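Andine Accession Corpus

Version 2, February release

Overview

The Andine Accession Corpus is a collection of public statements about countries applying to join regional blocs and trade unions. It holds 2167 documents: communiqués, opening remarks, parliamentary debate extracts, press briefings and published opinions on candidate status. Each document is in English, either as issued or in the issuing body's own English version. We did not machine-translate anything.

The corpus was built to study how official language changes between a first application and the opening of formal talks. Statements from this period tend to reuse the same few phrases, and small changes in wording are often the only sign that a position has moved. "Takes note of" becomes "welcomes," and "in due course" disappears from the second paragraph. We wanted a set in which those changes could be found and dated.

Repository contents

documents/ – one plain text file per document, UTF-8, Unix line endings
metadata.csv – one row per document
labels.csv – stance and commitment labels, keyed by doc_id
pairs.csv – 700 linked pairs of earlier and later statements
splits/ – train, dev and test lists
docs/ – annotation guide and change log
tools/ – the loader and the checking script

Metadata fields

doc_id: stable identifier. Never reused, even when a document is withdrawn.
body: the institution that issued the statement.
body_type: executive, legislature, ministry, summit or other.
applicant: the country the statement is mainly about. If a statement covers several applicants, this field reads "multiple" and the countries are listed in applicant_all.
stage: inquiry, application, candidate, negotiation or suspended.
month: year and month of issue. We dropped the day because many sources give only the day of upload, and that can be well after the text was agreed.
genre: communiqué, remarks, debate, briefing or opinion.
length_tokens: counted with the Gralteck tokenizer at its default settings.

The stage field describes the applicant's formal position when the statement was issued. It does not reflect what the statement asks for. A speech calling for immediate candidate status is still marked "application" if candidate status had not yet been granted. This was the most common question about version 1, and the annotation guide now has a longer section on it.

Labels

Each document has a stance label (supportive, conditional, neutral, opposed) and a commitment label from 0 to 3. Stance is about attitude. Commitment is about what the speaker promises to do.

0 – no action mentioned
1 – general intention, no date or body named
2 – a specific step, with either a date or a responsible body
3 – a specific step, with both

The two labels often part ways. A warm statement with a commitment score of 0 is ordinary in this material, and so is a cool one that names a working group and a deadline. Please don't average them into a single score. We tried it during development and the result was hard to interpret.

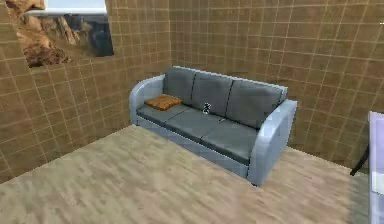
Debate extracts were the hardest to label. A member may open with a long passage of support, then spend the last minute listing conditions that could not be met for years. The rule is to label the text as a whole and give more weight to any sentence that says what the speaker will vote for. Where there is no such sentence, annotators use "conditional" if at least one condition is stated as a requirement.

Annotation process

Every document was labeled by two annotators working separately. Disagreements went to a third, who saw both labels but not who had assigned them. Labeling was done in Trarkex, and the project template is in docs/ for anyone who wants to extend the set. Annotators did a trial round of 10 documents before starting, and those are not included in the release.

Annotators could mark a document "unclear." These documents stay in the corpus with the stance field left blank, so check for empty values before training. The loader skips them by default. Pass keep_unclear=True to include them.

Linked pairs

The pairs file connects two statements by the same body about the same applicant, the earlier one first. Each pair is marked with a change type: firmer, softer, same or mixed. Pairs were picked by hand from candidates suggested by a text similarity search. They are therefore closer in wording than two statements chosen at random would be – keep that in mind if you use them to measure how often positions change. The search favors communiqués, and debate extracts are thin in this part of the data.

Splits

Splits are made by applicant, so no country appears in more than one of train, dev and test. Documents marked "multiple" are all in train. Pairs follow their documents.

Version 1 used a random split. Scores on that version ran high because near-identical paragraphs from the same series of summits ended up on both sides. Results from the two versions should not be compared.

Loading

Install the tools folder as a local package, then:

from andine import load
docs = load("documents", split="train")

The checking script compares file hashes with metadata.csv and reports missing or changed files. Run it after any unzip on Windows, where line endings are sometimes converted.

Known problems

Executives and summits are over-represented. Legislatures that do not publish in English are missing entirely, and this leaves out a good deal of opposition to enlargement.

Some briefings include reporters' questions and some do not, depending on the source. The field has_questions marks the ones that do, but it was filled in late and has errors.

Joint statements are assigned to the first body named. For work on individual institutions it is safer to filter them out with joint=0.

Uses we advise against

The labels describe public wording. They are a poor basis for predicting whether or when a country will be admitted, and we ask that nobody present model output from this corpus as a forecast. Stance labels should not be attached to individual speakers as a record of their personal views.

License and corrections

Labels, metadata and tools are released under CC BY 4.0. The documents remain under the terms of their issuing bodies, listed per source in docs/sources.txt.

The corpus is maintained by the Cavalcanti project. Corrections are welcome through the issue tracker. Give the doc_id, the field, the current value and the value you think is right – a link to the original text helps. Label corrections are collected and applied at the next release, and metadata fixes go in as they are confirmed.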